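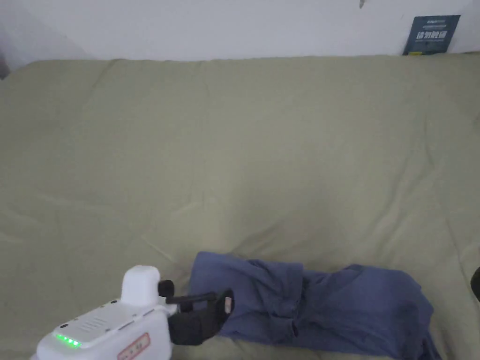
Doblar ropa con pinza: normas de casa para quien no se fía

Cada temporada alguien me manda un enlace con un aparato que promete doblar la colada. Llevo bastante tiempo leyendo fichas, preguntando a quien los usa y guardando recortes, y sigo igual de desconfiada que al principio. Doblar una toalla lisa sobre una mesa lisa lo hace casi cualquier máquina. Unos pantalones hechos un gurruño encima de la cama son otro asunto.

Como me lo preguntáis mucho, dejo por escrito las reglas que sigo cuando entra en el dormitorio una pinza, vaya en un brazo o en la mano de una persona. No son una norma oficial ni pretenden serlo.

La superficie

Estirad la sábana bajera antes de empezar. Si tiene arrugas, la pinza puede coger a la vez la prenda y un pellizco de sábana, y entonces se levanta todo junto. Conviene además que la ropa contraste con la cama: azul sobre verde claro va bien, blanco sobre blanco es pedir disgustos. Retirad relojes, gafas y cualquier cosa con cable. Un libro apoyado en la pared no molesta si queda lejos de la prenda, pero yo lo quitaría igual.

La prenda

Bolsillos vacíos y cremalleras cerradas. Esto vale también para doblar a mano, pero a mano se nota la moneda. Una prenda por vez. Los vendedores enseñan montones porque lucen mucho; pedid que os enseñen lo que pasa cuando salen dos mangas enganchadas.

El agarre

Coged por un borde o una esquina, nunca por el centro de la tela. Con las puntas estrechas se pinza mejor una costura, aunque marcan más el tejido fino. Haced la prueba con un trapo viejo y mirad luego la marca a contraluz.

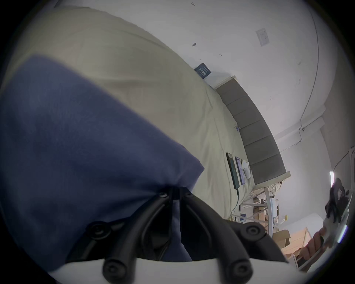

Levantad despacio y dejad que la tela caiga antes de moverla hacia un lado. Los tirones deforman los puntos y no ahorran nada. Si la prenda se escurre, se suelta y se vuelve a empezar; apretar más es la mala costumbre que más botones ha roto en mi casa.

Las manos

Mientras la pinza se cierra, los dedos fuera. Parece una tontería hasta que uno quiere «ayudar» a colocar una pernera. Niños y gatos, en otra habitación. Y hay que saber dónde se para el aparato antes de ponerlo en marcha, con el botón a mano y no detrás de la cama.

Lo que yo apuntaría

Abla Nasrallah, lectora de esta página y bastante más paciente que yo, lleva un cuaderno con los intentos. El viernes probó con 24 prendas y solo 13 quedaron como para meterlas en el cajón sin retocar. Lo cuento porque en el folleto que le dieron ponía «resultados perfectos» – sin decir con qué ropa, ni cuántas veces, ni quién había alisado la sábana.

Antes de creeros una cifra, preguntad:

Si la prenda estaba extendida o arrugada al empezar.
Cuántos intentos fallidos se han dejado fuera.
Si alguien intervino con la mano.
Cuánto tarda una camisa, contando las repeticiones.

Limpieza

Pasad un paño apenas húmedo por las puntas, con el aparato apagado. La pelusa se mete en las articulaciones y de ahí se saca con un pincel seco. Nada de aceite de cocina, por favor, que luego aparece en la funda de la almohada. Revisad también los tornillos: si uno asoma, engancha el punto a la primera.

Para jerséis de lana gruesa sigo sin recomendar ninguna pinza. Los míos los doblo yo, en la mesa de la cocina.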